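News > Community > Toys and play

Reading time: 5 minutes

We use cookies to remember your settings and count visits. By continuing to read, you accept this.

MEDIA RELEASE

Lamont toy library tests claims made for "learning" blocks, finds most of them hard to stand up

LAMONT, Monday: The Lamont Toy Library has released the results of an 11-week look at pegboards and coloured block sets, and is asking parents to be a good deal more suspicious of what is printed on the box.

The library lends out 422 items to local families. Block and pegboard sets are among the most borrowed, and they are also the ones that arrive with the biggest promises. Packaging collected by the library over the past year claims that such sets build "early engineering thinking", improve handwriting, lengthen attention and prepare children for coding. One leaflet promised all of these before the age of three.

"I like blocks. I grew up with blocks," said Ghassan Rizk, who runs the library. "What I don't like is a family paying a premium for a cube with a hole in it on the strength of a word like 'neuro'. We wrote to the sellers and asked what the claims were based on. Mostly we got the brochure again."

The review, called the Welen Project after the street the library is on, placed pegboards and block sets in homes in Lamont and neighbouring Kodthorpe from the start of autumn until June. Families kept a short diary of when the set came out, who played with it and how long it held anyone's interest. At the end they were asked whether they would buy one.

It was a small exercise and the library is not calling it research. There was no comparison group. Diaries were filled in by tired people at the end of the day, and several have gaps of a week or more. Anyone hoping for proof that blocks make children cleverer, or proof that they don't, will be disappointed.

What the diaries do show is fairly ordinary. Play was most frequent in the first fortnight and dropped off after that. It picked up again when an older brother, sister or cousin was in the house. Children used the boards in ways the instruction cards did not suggest, chiefly as a tray, a shelf or a wall for something else to live behind. The cards themselves, with their patterns to be copied in order, were mentioned in very few diaries after the second week, and usually to say they had been lost.

Colour sorting, which features on nearly every box, got a mixed reception. Some parents reported their child sorting by colour without being asked. Others wrote that the child already knew the colours and saw no reason to prove it. One diary from Kodthorpe reads, in full, "Put yellow on board. Took yellow off board. Dinner."

Marwan Obeidat, an occupational therapist who read the diaries for the library, said he was not surprised.

"Picking up a block and putting it where you want it is good practice for hands," Mr Obeidat said. "So is putting the lids back on containers. I have no quarrel with a pegboard. My quarrel is with the suggestion that a child without one is missing something. I have not seen anything to support that, and I did look."

He was more doubtful still about sets sold in stages, where a family is encouraged to move up to a new box every few months. "The stages seem to match the sales calendar better than they match any child I've worked with," he said.

Price was the other sore point. The library priced a range of sets in shops and online. The dearest was $199, with a carry bag. Sets without any learning claims on the packaging were cheaper as a rule, and in the diaries they were played with in much the same way. The library concedes that the dearer blocks were often better finished, and says families who care about that may fairly decide to pay for it.

Two complaints came up often enough to pass on. The first was blocks that did not suit the board they were sold with, so that a child had to be shown how to balance them. The second was storage. Boards are flat and awkward, blocks are not, and the boxes tend to split at the corners early on. Several families moved everything into a cloth bag and reported no further trouble.

The library will keep lending the sets. From Monday, each one will carry a plain card listing what is in it and how to clean it, and the maker's leaflet will stay behind the desk for anyone who asks. Mr Rizk expects some grumbling from suppliers.
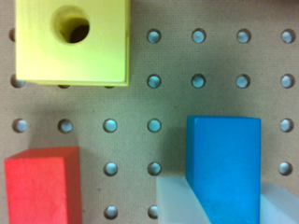
Do children need a pegboard set to learn colours and shapes?

Most will pick them up from ordinary things around the house, such as socks, cups and fruit, and a set is simply one more way to play with them.

The library has also set up a small shelf, called the Hodus Shelf, where families can leave blocks they no longer want. Odd pieces are welcome and do not have to match. Sets with splinters, peeling paint or parts small enough to be swallowed will not be accepted, and staff will check everything before it goes out on loan.

Parents thinking of buying are advised to borrow first and keep the set for at least three weeks, long enough for the novelty to go. If it is still coming out of the cupboard by then, it may be worth the money. If it isn't, the library would like it back, as there is a waiting list.

A summary of the diaries, with names removed, can be read at the front desk. The library has not put it online and has asked sellers not to quote from it in advertising. One has already inquired.

Media contact: Ghassan Rizk, Lamont Toy Library, Welen Street, Lamont. Mr Obeidat is available for interview in the mornings.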